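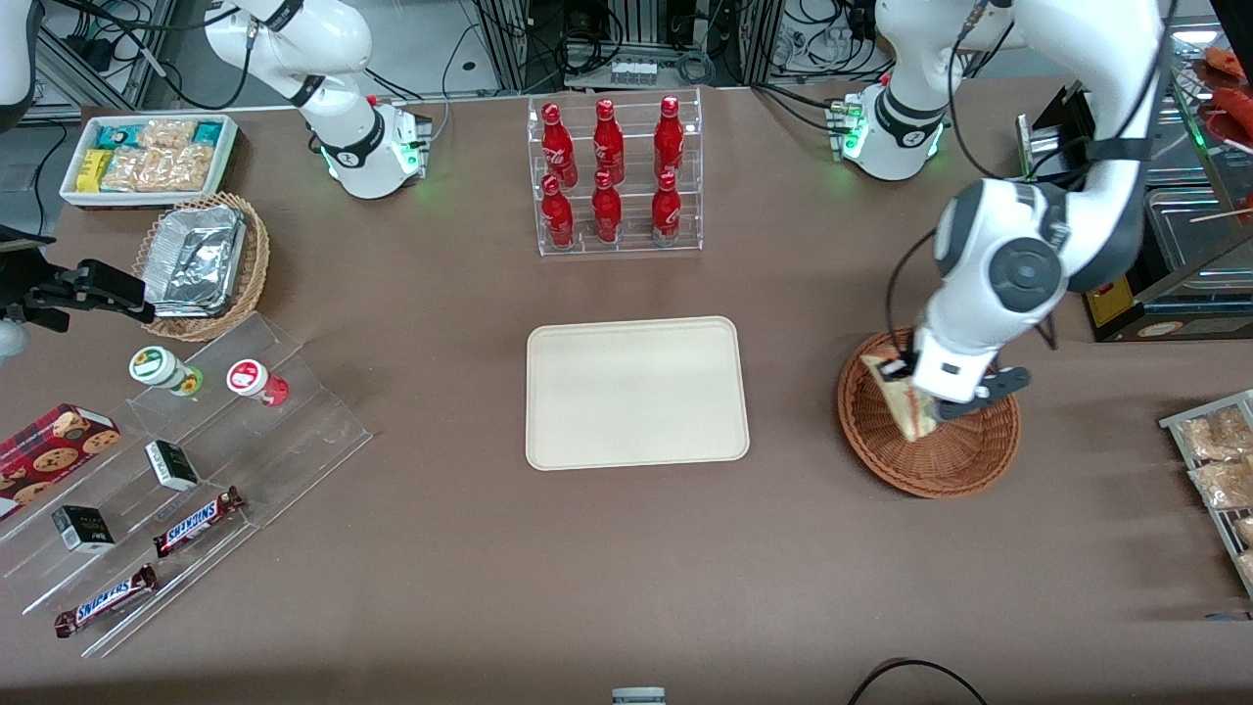 In my country we say that the guest eats first with the eyes. I grew up with this sentence and did not think much of it, until I had to share a snack table with thirty colleagues.

My opinion is simple: food which is shared should be put out with care, even when it is all in packets. Many people at our office in Drurnum don't agree. Morena Rinaldi told me once that a sandwich in a wrapper does not need a basket, because it has already a wrapper. I understand the logic. But I have seen what happens when everything goes in one big carton. People dig with one hand while they hold the coffee with the other, they take what is on top, and the good things stay at the bottom until their date has passed.

A basket says "take one". A carton says "search". I think this is a real difference, and it costs very little. Wicker is light, it makes no noise on the table, and it forgives you if the packages are not straight. For bags of crackers I prefer a plain white bin, where they can lean on each other. Bottles I like to see in rows with a divider between them, so when you take one the neighbor does not fall.

About clear stands I changed my mind. I used to find them cold, like in a pharmacy. Then Pierina Ferraro brought one with steps, and I had to admit that chocolate bars look better on it than in any bowl of mine. You read the name, you decide, you go back to work.

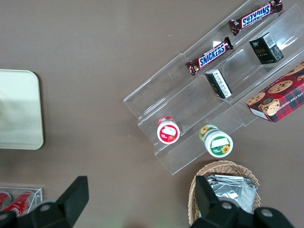 Chocolate bars on the clear stand, with small jars near the end.

There is a danger also here. A stand with steps asks to be filled, and some people fill it until no step is visible. I would leave some space. Two bars on a stand look like an invitation – a full stand looks like a shop, and in a shop one becomes shy or greedy.

The same I would say for trays. Morena wants to cover every tray by 3 in the afternoon. I keep one empty, in the middle, for the person who arrives with something from home and is looking where to put it.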